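Hand-Held Gripper Comparison: Paid Participants Wanted

Plilel is looking for adults to take part in a comparison of two hand-held grippers at our test space in Nindthorpe. Sessions run through October. No technical background is required.

The work is done at a table with one gripper in each hand.

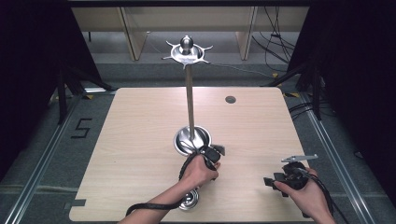
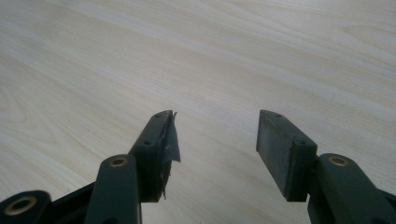
What the study is for

We build finger pads and linkages for small grippers. The current study compares our older finger set, Trillow, with a newer one, Dixit. Both use the same body and the same finger loops. The difference is in the pad material and in how far the fingers open. We want to know which set lets people pick up, turn and set down metal household items with fewer slips, and how each one feels after an hour of use.

Last spring we ran a smaller round with staff only. It gave us 434 usable recordings, but staff already know how to hold the tools and tend to work around their faults. For this round we want people who have never used them. The target is 1,641 recordings across all participants.

What you will do

You will stand at a table and use both grippers to handle objects such as stands, trays and small dishes. A typical task is to lift a tray off its base, place it on the table, turn the base a quarter turn and put the tray back. Some tasks need both hands at once. Some are done with one hand while the other holds the object steady.

Each task is short. You repeat it several times with one finger set, take a break, and then repeat it with the other. Half of the participants start with Trillow and half start with Dixit. We will not tell you which set you have until the end of the session.

After each block you fill out a one-page form. It asks about hand fatigue, how well you could judge the closing force, whether the cables got in your way, and whether you had to look at the fingers to know where they were. There is space for comments, and we do read them.

Slips and drops are part of the data. Please do not try to hide them or redo a task unless the session lead asks you to. Speed is recorded but you are not paid by speed.

Pad wear

Pad life is the second part of the comparison. The gray facing on the inner side of the fingers takes most of the load when a thin metal edge is gripped, and we need to know how long each material lasts in ordinary use. We check the facings at the start and end of every block. If a facing lifts or tears during your session, tell the session lead, but finish the repetition you are on. The lead will decide whether to keep the pad in use or replace it. Please do not peel, trim or press it back yourself.

Who can take part

- Adults 18 and over
- Able to stand for up to 50 minutes at a time, with breaks (a stool is available on request, and tasks can be adapted)
- Comfortable using both hands
- Normal or corrected vision
- No hand, wrist or elbow injury in the past six months

We need 27 participants. Left-handed people are especially encouraged to apply, as are people with small or large hands. The finger loops come in one size at present, and part of the purpose is to find out who they do not fit.

You cannot take part if you work for Plilel, live with someone who does, or have used a hand-held gripper of this kind in a paid study before.

Time and pay

Each participant comes in for 2 sessions on separate days. A session takes nearly three hours, including training, breaks and forms. Morning sessions start at 9 a.m. and afternoon sessions at 1:30 p.m. There is also an evening session on Thursday at 5:30 p.m.

Pay is by the hour, including training and breaks. The rate is given in the confirmation letter, before you commit to anything. Bus fare and parking are refunded with a receipt. If we have to cancel on the day because of an equipment fault, you are paid for the full session.

What we record

We record video of the table, your hands and forearms, along with video from the grippers and the position of each tool. We do not need your face. If it appears in a recording, it is blurred before the file leaves the test computer. Sound is not kept. You can ask for your recordings to be deleted at any time up to four weeks after your second session, and you keep your pay if you do.

Before you come

Wear sleeves that can be pushed up to the elbow. Take off rings, bracelets and watches. Flat closed shoes are required in the test area. Lockers are available for bags and phones.

How to apply

Use the sign-up form at the front desk of the Plilel building in Nindthorpe, or the one on our careers page under "Studies." Give your preferred session times, which hand you write with, and your hand length from the wrist crease to the tip of the middle finger. We reply to everyone, usually within a week. Places are filled in order of application, apart from a small number held for left-handed participants.

Comments (4)

benchgrinder
Do both sessions have to be in the same week? I work alternating shifts.

Plilel Studies
No. They need to be on separate days and no more than three weeks apart. Put your shift pattern on the form and we will work with it.

marlow_st
I had carpal tunnel surgery two years ago and it's fine now. Does that rule me out?

Plilel Studies
It does not, as long as you have had no trouble in the past six months. Please mention it on the form so the lead can plan extra breaks.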